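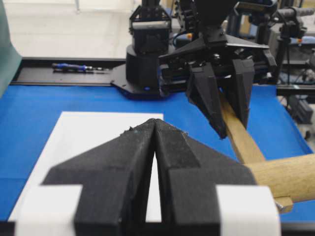
Hoi-yan Chiu says the hardest part of teaching a robot is keeping your shoulders down. You hunch, your hands creep up toward your chin, and across the room a pair of black grippers creeps up with them. I laughed when she told me that. Ten minutes later I was doing it.

I had come to Clanska to spend a day with Plindero, a small company with one long room and a lot of cables, and to try the thing they do there for hours at a stretch, moving two robot arms from a distance so the arms can later move themselves. The project is called Prutevance. Its subject is hand tools, the kind that sit in any garage drawer, and its big question is how a machine should pick one up, hold it and pass it from one hand to the other.

You do that last one all day without a thought. Try it slowly with a wooden spoon. Your second hand shows up, takes hold somewhere the first hand isn't, and there is a short moment when both hands own the spoon. Then the first hand lets go. The timing of that moment is what Chiu wants to catch, and nobody on her team has managed to write it down as a rule. So they show it, over and over, and record the lot.

The controls

I expected joysticks. Plindero uses two handles on light jointed arms, one for each side, with a trigger under the forefinger. Squeeze the trigger and the robot's two fingers close. Twist your wrist and the gripper twists too, a hair later, and after a while you stop noticing the hair.

What you do notice is that you can't feel anything! The handles give no push back at all. When I closed the right gripper on a wooden handle I had only my eyes to tell me I had it, and I squeezed so hard my finger ached (which does nothing, by the way, the gripper has a limit). Chiu mostly watches the tips of the fingers. They come to a point, and she lines them up with the grain of the wood like somebody threading a needle.

My first tool went straight out of the gripper and onto the table. So did my second. On the fifth try I got one across, left to right, and I let out a whoop that made two people take off their headphones.

What gets kept

Every run goes into a log, the drops included. By the morning I visited, Prutevance had 2885 recorded runs, and 2537 of those had been marked as clean. I asked if mine would count. Chiu scrolled down, found my one good pass and marked it clean while I stood there grinning.

The rest get sorted too. Some are useful because the operator fumbled and then fixed it, and a robot that has only ever seen perfect passes has no idea what to do when a handle slips a little. In March the team started asking operators to begin from bad positions on purpose, with the tool tilted or held too close to the end. It made the work slower and a good deal more fun, from what I could gather.

A mallet is a favorite for this. All the weight sits at one end, so a grip that would be fine on a screwdriver lets a mallet swing. Hold it by the head and the long handle is free for the other gripper to come and take. I spent most of the afternoon on that approach, drifting in from the side, stopping short, fixing the angle, and drifting in again.

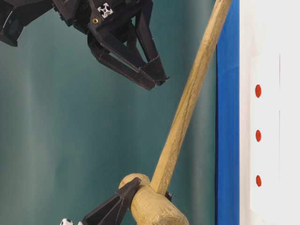 Letting go of the handles

Late in the day they switched over. Chiu parked the controls, pressed a key, and the arms began to move by themselves, using what they had learned from the recordings.

I've seen plenty of robot videos and I was still not ready for it. The motion had manners. One gripper came in, paused, tipped itself a few degrees and went on, and I knew that pause, I had been watching Chiu make it since breakfast. The first pass worked. The second didn't, the gripper closed on air beside the handle and then sat there holding nothing with great care. The third worked again.

Chiu was already writing a note about the miss. She thinks the arms need more runs where the handle leans away from the incoming gripper, and she had a free hour, so she pulled the controls back out and asked if I wanted the left side or the right. I took the left.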